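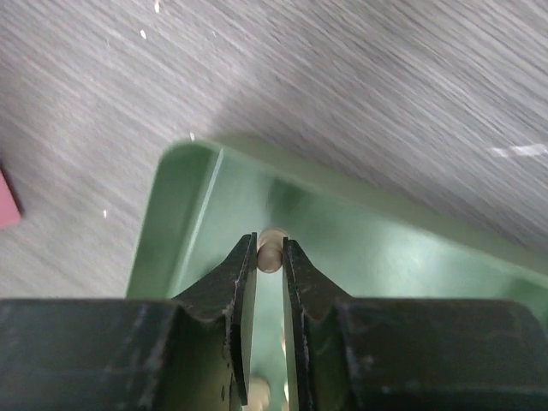 I have listened to the new Alemneh single many times since it came out, and I still cannot decide who the song is speaking to. When the video arrived, I hoped it would answer me. It gave me a different question, and I have been carrying it for a week, so I will write it down now.

For those who do not follow her: Alemneh sings alone, but she makes her records with Fasil Kumsa, who plays almost all the instruments and also sings in the background when she allows it. The new song is called "Henstead." If you only read the words, it is a letter to a sister. She says "you slept in the bed by the door" and "you had our mother's coat and I had the cold." In the second verse there is a train, and the sister is on it. So I was sure the video would show two women, or two girls, or at least an old photograph.

There is no sister. The video was made by Maricel Layug, whose work I know from the Bedholm videos (the one with the swimming pool is still my favorite). It lasts the length of the song with no extra talking at the start, for which I was thankful. We see Alemneh in a house with very little furniture. She carries a chair from one room to another. She sits on it, gets up, and carries it again. During the chorus she is outside and the chair is on the grass. In the last minute she walks away down a road and the chair stays behind. Those are all the events.

My first reaction was disappointment, I must confess. I felt I had been promised a person. My friend Robel Chala, with whom I exchange long messages about music that our families find very boring, had the opposite reaction. He wrote to me that the chair is the sister, and that I was being slow. I answered that a chair is too easy. Then he told me to watch her hands in the second verse, when the train comes in the words. She holds the back of the chair the way you hold someone by the shoulders before they leave. I watched it again and he is right about the hands. I am still not sure he is right about the chair.

What I believe today is a little different. I think the video is about the singer after the letter is written. In the song she is speaking to somebody, and it is warm, even when she is angry. In the video she does not sing at all. Her mouth is closed the whole time. It took me two viewings to notice this, because you expect a singer in a video to sing and your eye puts it there for you. So the voice we hear is perhaps what she wanted to say, and the woman we see is the one who did not send it.

There is also the matter of the bridge. On the record, Fasil Kumsa's voice comes in under hers for two lines, very low, and he sings "I kept it, I kept it." Until now I took this as the sister answering, although it is a man's voice. It did not trouble me; in my country we have many songs where a man sings the words of a woman and nobody writes a letter to the newspaper. In the video, at exactly this place, the picture goes to an empty doorway and stays there. If somebody wanted to show the sister, it was the moment to do it. Maricel Layug gives us the doorway and the light changing on the wall. I found it a bit cruel the first time. Now it is the part I wait for.

I read one other opinion that I should mention, by Simão Marinho, who writes longer and better than I do. He thinks the whole video is a reply to the old Barkurberg clip where the two singers share a bench and never look at each other. I went back to that one. There is a bench, and there is a coat that resembles the one in "Henstead," but it seems to me that the likeness ends there. Many people in music videos wear long coats. He also complains about the colors, which he finds too brown. I like brown, so we will not agree.

One small complaint of my own. The sound in the video is not the same as on the record. The drums are louder in the first chorus, and the little piano figure before the last verse has been made shorter by a few seconds, probably to fit the walk down the road. I missed it. If you have not heard the song yet, please begin with the record and then go to the video.

The album should come in May. The song before this one, "Ninety Steps," had a video with 3 dancers and a great deal of smoke, and I have nothing to say about it except that the smoke was well done. I would like to hear from anyone who has seen her sing "Henstead" on a stage. Does Fasil sing the two lines there also, or does she take them herself? Robel says she leaves them silent, but he heard this from a cousin, and I would prefer to hear it from somebody who was in the room.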